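Clearing a Shared Worktable
May 25, 2019

A big table in a shared room fills up because it is flat and close to the door. These are the habits that have kept ours usable.

Start at one short end and work toward the other. Picking things out of the middle feels quicker, but you end up moving the same pile twice. Keep one shallow tray beside you for anything that belongs in another room and empty it when you finish, even if it's only half full.

Sort by where a thing goes, and forget what it's made of. Pens and markers go back to the cup by the phone. Small packages go on the shelf with the owner's name facing out. If there's no name, write the date on a sticky note and give it two weeks.
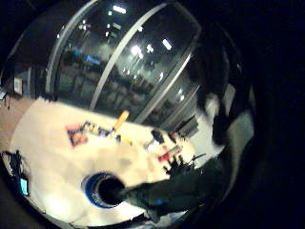

White tops show every mark, so wipe them at the end of the day with a damp cloth and one drop of dish soap. Dry with a second cloth or you'll get streaks under the ceiling lights. Clear the top completely before you wipe. With small things spread across the far half, as they are on this white table, most people clean the near half and go around the rest. Push everything to one end, wipe, dry, then push it back and do the other end. Marker lines that stay behind come off with rubbing alcohol on a cotton pad. Test a corner first.

If the table stands next to a glass wall, leave a hand's width between the two. You need the gap to clean the lower glass, and pens roll into it less often than you'd think. Use a squeegee on the glass and start at the top. Do the table last, so the drips don't matter.

Tape should hang on a hook or a dowel. Fold the loose end under before you put a roll away. Shafiq Debnath keeps his on a length of broom handle screwed under a shelf, and it holds 13 rolls.

For loose colored pieces of any kind, use clear jars with wide lids. Drawers get stirred into a mess by the second week.

Batteries and cables go in separate boxes. Check the battery box in March and take the dead ones to the drop-off.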